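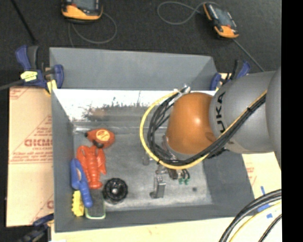

Student robot team puts its sorting arm up for February contest

A student club at Atley has spent the winter trying to get a robot arm to pick up odds and ends from a bin, and it will take the results to a regional competition in Boyer in February. The club calls its project Judarano. Its members say it could one day help recycling plants and charity shops sort what people drop off. That is a large claim for a machine that has so far been tested on a handful of toys and household bits.

The rules of the contest are simple enough. Each team gets a bin of mixed objects and 9 minutes to move as many as it can into a tray, with no hands allowed once the clock starts. Points are lost for anything dropped outside the tray. Teams may practise with whatever they like, but the judges bring their own objects on the day and keep them covered until the start.

Rosine Maillard, who teaches the evening robotics class from which the club grew, is pleased with how far the students have come. "In October they couldn't get it to stop in the same place twice," she said. "Now they argue over which object it should go for first, and that's a much better argument to be having."

The club's own figures are less cheerful. Over 26 practice runs, the arm cleared the bin in 8. The students put most of the failures down to awkward shapes and to things lying tight against the walls, where the gripper has little room to work. Those are fair reasons, but they also describe a good part of what turns up in any real box of donated goods. The practice objects have been the same ones for weeks, too, so even the good runs say little about how the arm will cope with something new.

Sawsan Masri, a second-year student who wrote much of the control program, was franker than the leaflet the club hands out at open evenings. "It knows our bin," she said. "Ask me again when it's seen somebody else's." She would like to spend the remaining sessions on unfamiliar objects, while others in the club want to make the arm faster. The question had not been settled when we visited.

Money is another matter. Skastum, a local parts supplier, has paid the entry fee and the van hire, and its name will go on the team's shirts. It has made no promise beyond the contest, and the leaflet's talk of a trial at a working sorting site – "within the year", it says – has no site attached to it. Maillard said she had spoken to one possible host and would not name it.

Atley has entered the contest 3 times before and has yet to reach the final round. The club meets in the evenings at the college workshop, from six o'clock, and new members can join up to the end of term.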